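Clulow Workshop Arm Gets Its Own Corner

If you have stopped by the shared workshop in Clulow any evening since June, you will have noticed that the back corner is spoken for. The Urport build (named after the street where it started out, in a spare bedroom) has moved in properly now, and the white arm that so many members have been asking after is set up beside a low wooden table, with a bowl, a carrot and a phone among the things laid out for it to practice on. It has been a long road, with 1396 lines of control code and 7 rewrites of the part that decides where the arm should go next, and the folks behind it are as cheerful as ever! 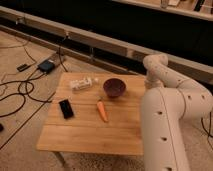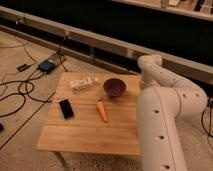 The bowl and the carrot are in all four pictures.

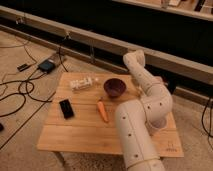
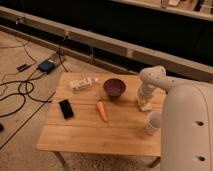 A reader in Ponce wrote in to say that slow is the way to go with a home build, and that running every new move at 20 percent speed for a full evening saved a good deal of grief on a smaller arm. The same reader would love to see the code shared, even if the comments are a mess.

The group says it will think that over. Open evening is Tuesday as usual, and there are 3 spots left for anyone who would like to try writing a move of their own.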